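Morning walk-round, bin-picking cell, May 22, 2024
Checked by: Hayley Cheetham
Second pair of eyes: Tipene Gilchrist (from item 6 on, he was parking)

Same list as ever, with my notes after each one. If you're new on the Prullum study, do please read the comments as well as the ticks, that's where the useful stuff lives!

## Before power

- [x] **1. E-stop on the desk side pressed and released.** Fine. Nice firm click.
- [x] **2. E-stop on the pendant.** Also fine, though the rubber cover is getting tatty again. I've put it on Rochelle's list.
- [x] **3. Gate and interlock.** Opened the gate with the drives on, drives dropped out. Did it twice.
- [ ] **4. Floor clear inside the gate.** Not ticked, somebody's rucksack. Moved it and carried on, but I'm leaving the box empty because it wasn't clear when I got there.
- [x] **5. Clamps on the bin.** All tight by hand. Give the bin a proper shove from the side, a little nudge won't tell you anything.

## Arm and cables

- [x] **6. Cable loop at the wrist.** I ran the wrist slowly to both ends of the range we allow and watched the yellow cable the whole way. No snagging and no pulling. Märta asked last week if we could shorten the loop so it stops drooping in front of the fingers, and I'd like to say no for now (the side grasps need the slack).
- [x] **7. Ties.** Tugged each one. Good.
- [x] **8. Gripper fingertips.** Wiped, no chips. Tipene thinks the left one is wearing faster and he may well be right, so let's measure them both on Friday and stop guessing.
- [x] **9. Speed limit set for trials.** Set and saved. Check the number on the pendant yourself, please, even if the person before you swears they did it.

## Bin and objects

- [x] **10. Object set matches the sheet.** We're on set 16, one of the mixed ones: glove, fork, toothbrush, a couple of blocks and the glue-stick-sized bits. Spares go back in the clear tub behind.
- [x] **11. Nothing sharp or brittle.** The fork is allowed, before anyone asks. It's on Nidia's approved list and the planner keeps its approach height up for thin metal things.
- [x] **12. Lighting.** Bit of glare off the arm and off the far wall of the bin. I've left it alone, as the whole point of this round is to see whether the method copes with shine.

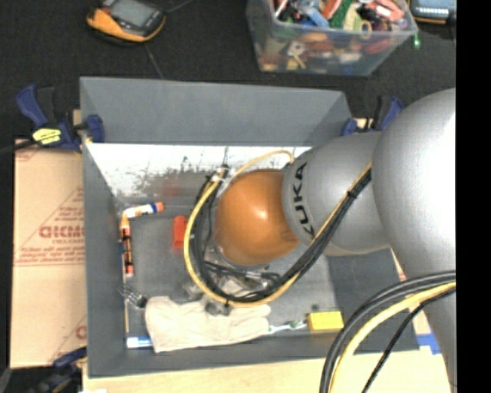

*Item 10, set 16 with the arm over the bin.*

## Comments on the method, as they bear on safety

A quick word on why item 11 has got longer. The new grasp ranking prefers to shove something aside first when it isn't confident, and it does more shoving than the old one did. In the 2000 trials up to November we had 2 protective stops, both with soft things bunched up against a wall. The arm did just what it should and stopped. Still, I'd rather you stood well back for the glove, because pushing cloth into a corner is where the forces creep up.

The picking results do look better with the push step in, and Nidia's very pleased (so am I!). We haven't split the numbers by object yet, so please don't go quoting them to the Erel lot until we have.

## Still open

- Pendant cover: Rochelle
- Fingertip wear, measure both: Tipene and me
- Hook by the gate for bags: me, I've been promising it for ages
- Shorter cable loop: Märta to argue her case on Friday, biscuits welcome

Cell passed for trials at reduced speed. Item 4 to be looked at again after lunch.

HC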